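Grindton Community Hall Users' Group
Minutes of the general meeting, 8 Dec 2018

The meeting was opened by the chair at 7.05 pm in the supper room. Apologies were received from the tennis club and from the playgroup. The minutes of the previous meeting were read and accepted, with one correction: the hire of the hall for the Rakena dance evening was paid in full, and not in part as it was written.

Matters arising. The secretary has written to the shire about the footpath on the Clamcombe side. No answer has come yet. The secretary will write again before the holidays.

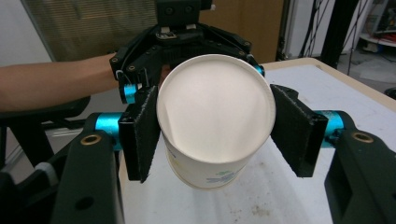

Kitchen and Supplies

It was asked if the hall should continue to buy paper cups for all the users or if each group should bring its own. The market group said that in December they use much more than their share and they are willing to pay for it. Agreed that the hall buys one carton of 300 for the summer, and the market group contributes $44. The china cups stay available to everyone, but they must be washed and put back in the cupboard on the same evening.

The urn is slow. The dance group offered to have the element checked by an electrician at their own cost. Accepted with thanks.

Furniture

Several users complained that the tables are put away dirty. After some discussion it was agreed that the hirer wipes each table before it is folded, and that the words "tables wiped" are added to the sheet which is signed when the key is returned. The request for new tables was left until the next meeting, as no second quote was received.
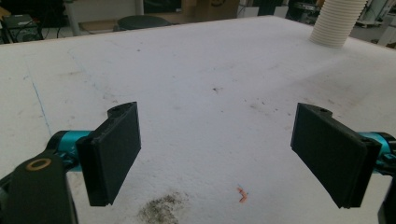 White tabletop with smudges and scuffs.

Bookings and Fees

The Penari choir asks for an additional evening each week from the new year. The yoga class has no objection if the choir does not arrive before 7.30 pm. Agreed. The fee for regular users stays as it is. For private parties the bond goes up to $116, and the form on the noticeboard will be changed. 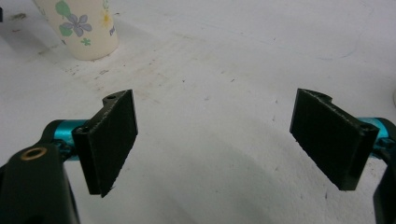

It was also asked if a party can keep the hall overnight and clean in the morning. The meeting was in favour, provided that there is no booking before midday, and that the rubbish is taken out to the bins the same night on account of the possums.

General business. The side door sticks again. The gutter over the ramp should be cleaned before the fire season. Both jobs were put on the list for the working bee, which will start at 9 am with a barbecue to follow; please bring gloves and a ladder if you have one.

The next meeting is in the new year, after 5 weeks, at the same time. The meeting was closed at 8.40 pm.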